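Over the Top to Hokport: A Winter Road Trip Project

For my travel and tourism class we had to plan a trip, take it, and write up what it taught us about how visitors get around. Most of my group picked cities. I picked the Stirnik pass road in December, because I'd wanted to drive it since I was a kid (and because my parents agreed to lend me the camper!).
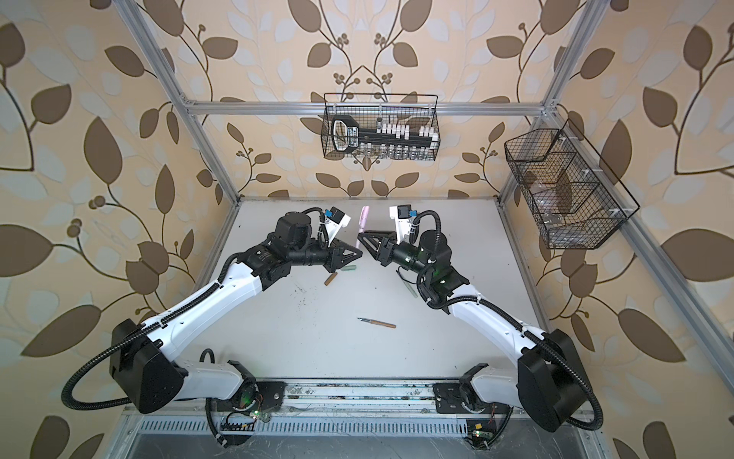 Aylin Özkan
Second-year student, Travel and Tourism

So, the route. You leave the valley, climb for what feels like forever, and top out at 2,556 feet before the long drop down to Hokport and the water. It's 133 miles one way. My plan said I'd do it in a morning, with time for lunch on the harbor. Ha! I pulled out at 6:30 a.m. in the dark, sat behind a snowplow most of the way up, and rolled into the campground at 3:15 with nothing in me but coffee and half a bag of pretzels.

I did not mind one bit, though. The clouds broke just past the summit and suddenly there was the whole ridge, pink at the top and blue underneath, and I said "oh wow" out loud to an empty camper. I used the turnout on the Hokport side, which has better parking than the one at the summit and a much better view down the valley. The map in the visitor brochure leaves it off completely, so that went straight into my notes.

The campground keeps two loops open in winter. The lower one has power and the upper one doesn't, and I'd booked the upper one to save money. That was a mistake I fixed by walking back to the office in my slippers and paying the difference.
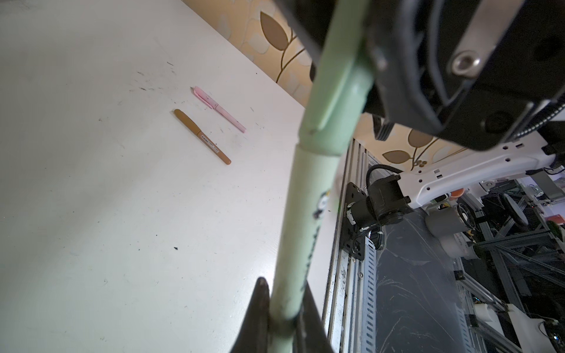
I stayed two nights and used the full day in between to try getting around without driving. The Renurel shuttle runs from the campground gate into town, and I loved it: warm, cheap, and the driver stopped so we could all look at a moose. The trouble is the schedule. The last one back leaves at 5:40 p.m., and the restaurants on the harbor don't start serving dinner until 5. I ate a bowl of chowder faster than anyone should and ran for it with my coat open.

My main recommendation is one later shuttle in the winter months, even if it only goes as far as the campground. The second is to put the turnout on the map. If I did the trip again I'd book the lower loop from the start, pack real sandwiches, and stay a third night, as the museum was closed both days I was there and I still want to see it.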